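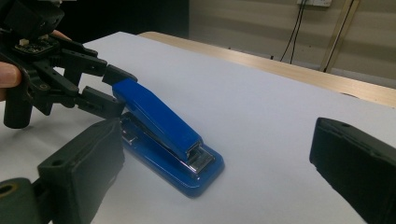

The blue stapler, still in use for every issue.

Cameron Rennie started the Kotham newsletter because the bus timetable had changed and half the village was standing at the wrong stop. The first one was a single sheet, printed on both sides. It now has 17 pages on a good month and goes through 161 letterboxes.

"I thought I'd do two or three and someone else would take it on," he says. "That was seven years ago."

We met in his kitchen, where the pages for the next issue were laid out on the worktop. Rennie used to work in a builders' merchant and had never edited anything. He writes the planning news himself, and the rest comes in by email or through the door. Kyung-hwa Son sends a gardening column, usually late. Radosław Gajewski does the walks.

"Radosław writes too much," Rennie says. "He sent me over 900 words on a stile once. It was good, but I had to cut it in half and he didn't speak to me until July."

The arguments are mostly about what to leave out. He won't print anonymous letters, and he stopped running lost cat notices on the front page after complaints from dog owners. Adverts pay for the paper and ink. A half page costs the same as it did at the start – he has thought about putting it up and never has.
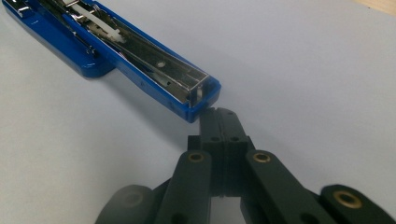 The stapler opened up, with the metal channel showing.

Gajewski has suggested more than once that they go online only. Rennie is against it. "My neighbour is 90-odd and she reads it at the table with her tea. She isn't going to look at it on a phone. And people keep them. I went to a house last winter and there was a pile by the stairs going right back to the bus timetable."

Folding and stapling takes an evening, with the radio on. Son helps when she can, and they do the delivery on foot the next morning, she on the church side and he on the other.

I asked whether he had anyone in mind to take over.

"I've asked Kyung-hwa. She said she'd think about it if she could drop the walks." He laughs. "I haven't told Radosław that."

The next issue has a piece on the flooded lane and the new opening hours at the shop. Copy is due by the tenth, and he would like it by the eighth.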